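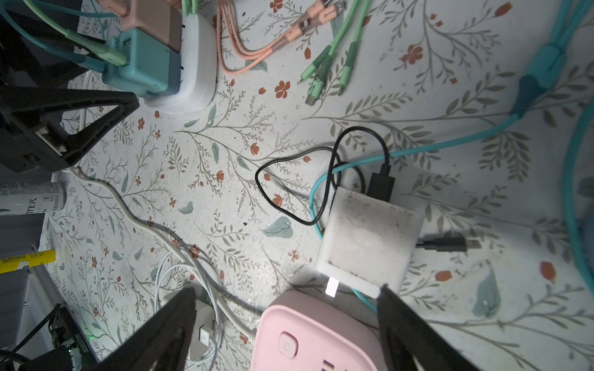

Sorting out the cable drawer - what do you keep?

Jutlow
Posted 29 March 2026

I've emptied the cable drawer on to the table and I'd like some advice before it all goes back in. There are two power strips, a pink one and a white one, a square white adapter that has got very grubby, black USB leads and a long teal cable that has wound itself through everything else. It had been in there for years. The drawer is 15 cm deep and won't close.

Two questions. How do you store leads so they don't knot, and is a scuffed adapter worth keeping?

Gebremichael
Re: Sorting out the cable drawer

Wind each lead loosely, fasten it with a strip of hook and loop tape and put it in its own freezer bag. Write on the bag what it belongs to. I did 16 of them one evening and haven't had a knot since.

The adapter will probably clean up. Unplug it first, then use a barely damp cloth. Scuffs don't matter, but cracks do, and so do bent pins or brown marks.

Fetetti
Re: Sorting out the cable drawer

I don't agree with the freezer bags. I tried them and ended up with a drawer full of slippery bags that was no easier to search. Toilet roll tubes stood on end in a shoebox take up less room and you can see what's in them. A long cable needs a kitchen roll tube.

Gebremichael
Re: Sorting out the cable drawer

Tubes are fine for thin leads. Anything thick gets bent too tightly going in, and that's how they fail near the plug.

Arham
Re: Sorting out the cable drawer

Before you buy tape or save tubes, get rid of half of it. My rule is that if I haven't used a lead since last September and can't say what it's for, it goes. Our tip has a bin for small electricals and takes cables too.

On the power strips, read the rating on each one and keep it with the strip. Don't plug one into the other to get more length.

Jutlow
Re: Sorting out the cable drawer

Thanks all. I wouldn't have plugged them together, but point taken. I'm not keen on the September rule - I threw out a printer lead that way and had to pay 6 pounds for another.

I've wiped the adapter and the dirt mostly came off. No cracks. The teal cable is staying, and I'll hang it on a hook inside the cupboard door.

Fetetti
Re: Sorting out the cable drawer

A hook is better than either of our ideas for that one. Make the loops big.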